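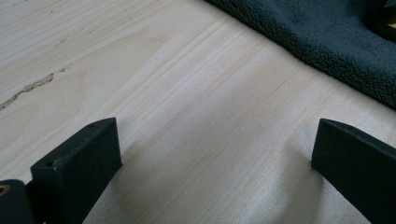
*Pale wood with a dark mark in the grain, charcoal fabric at upper right.*

# Tabletop surface notes, Prillalgate workroom

The table in the Prillalgate workroom came to us from the Fundcombe storage unit in July. The top is pale wood, 208 cm long and 143 cm deep, and it is used for folding, sorting and light bench work. Inês Torres keeps the care sheet for it. 

## Marks in the grain

The long grayish-brown mark is listed on the sheet as item 4. It follows a diagonal and narrows at both ends. It looks slightly raised, so wipe along it with light pressure and do not scrape. Whether it is a crack or filled material has not been settled. Henrique Veloso has asked for it to be left alone until he can check it with a straightedge.

Small dark specks near the mark are entered under the same item. They need no treatment. Do not sand locally; a sanded patch will take finish differently from the wood next to it.

## Cloths

Two kinds of cloth are kept at the table. The dark fleece is for dry dusting and for setting parts down on. The yellow microfiber towel is for damp work. Its pile is deep and holds grit, so shake it out before use and turn it often. The binding is stiffer than the pile and should be kept off the wood while rubbing.
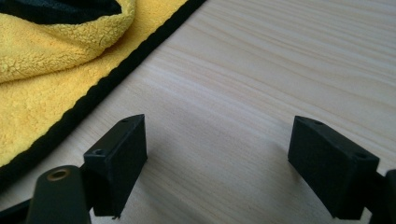

*Yellow microfiber towel with black binding, bunched on the wood.*

Wipe with the grain. Use plain water first, then the diluted Drillance soap if a mark stays. Dry the surface within 2 minutes and do not leave a damp towel bunched on it overnight. Shabnam Orakzai washes the towels separately from the fleece, without softener.

## Changes to the sheet

- Item 4: wording changed from "crack" to "dark mark, cause open."
- Cloth storage: moved to the Aguiar cabinet, lower shelf.
- New marks: report to Afonso Barros with the distance from the nearest table edge in centimeters.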